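Coffee table

A coffee table is a low table made to stand in front of or beside a sofa, within easy reach of someone who is sitting down. It holds drinks, snacks, books, remote controls and, in most homes, a good many things that were only meant to rest there for a minute. It is also called a cocktail table, particularly in older furniture catalogs, and the two names are used for the same piece.

Glass-topped tables are a large and much-loved branch of the family. The top may be round, oval, square or a softened triangle, and the base is left in plain view through it, so the maker has to give as much thought to the legs as to the surface. Glass also shows a good deal of the rug, which pleases people who have gone to some trouble choosing one.

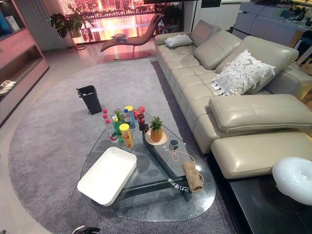
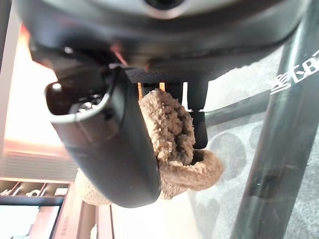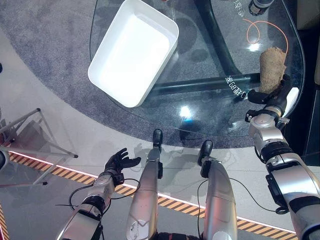
Glass tabletop with an empty white tray, first and last pictures; brown or tan cloth, all three.

Wiping down a glass top is a small job but a frequent one, and Zachary Marchand holds that the cloth should live on the table itself, because a cloth kept in the kitchen is a cloth that gets fetched on Friday and forgotten until the next one. Others find a cloth in plain sight untidy, and keep theirs in a drawer or a basket under the sofa end.

Shape and size

The usual advice is to choose a table close to the height of the sofa seat, or a little lower, and to leave enough space for knees and for someone passing by with a full cup. Long rectangular tables suit a straight sofa. With a sectional, where people sit on two sides and stretch out on the chaise, a rounded top is often kinder - there are no sharp corners to catch a shin, and everybody has a bit of edge to call their own. The Sawatzky style of table, named for the workshop that first sold it, has a top with three gentle sides and was meant for just this sort of seating.

Arranging the top

People who like a tidy table tend to work in groups. Bottles and cans stand together toward the back, where an elbow is less likely to find them, and the front is left free for whatever is being used at the moment. Fruit looks well on a plate of its own, even something as large as a pineapple, and the plate saves the glass from sticky rings and scratches. Jars with lids are handy for nuts or candy.

Trays deserve a word to themselves. A tray with raised sides keeps small things from wandering and catches a spill before it reaches the rug, and when company is coming the whole lot can be lifted away in one go. A plain white one goes with nearly anything. It should sit well inside the edge of the table, especially in a house with children or a dog with an enthusiastic tail.

Cables are the modern nuisance. A charging cord left across the glass slides about, hooks itself around cups and is very easy to pull by accident, so many owners run it behind the sofa instead, or coil it and put it away when it is not in use.

Care

Dust and crumbs should come off first with something soft and dry, as grit dragged under a damp cloth can leave fine scratches. After that, a little warm water with a drop of dish soap is plenty for most marks, followed by a dry cloth for the shine. Fluffy, looped cloths hold dust nicely but may leave lint behind, and a second pass with a smooth cloth takes care of it. Metal bases want only a light wipe, with some attention to the places where the parts meet, where dust likes to settle.

A shaggy rug underneath needs its own routine. The table is best lifted by two people and set aside before vacuuming, and the dents left in the pile can be coaxed up again with the fingers.

See also: End table, Serving tray, Sectional sofa, Area rug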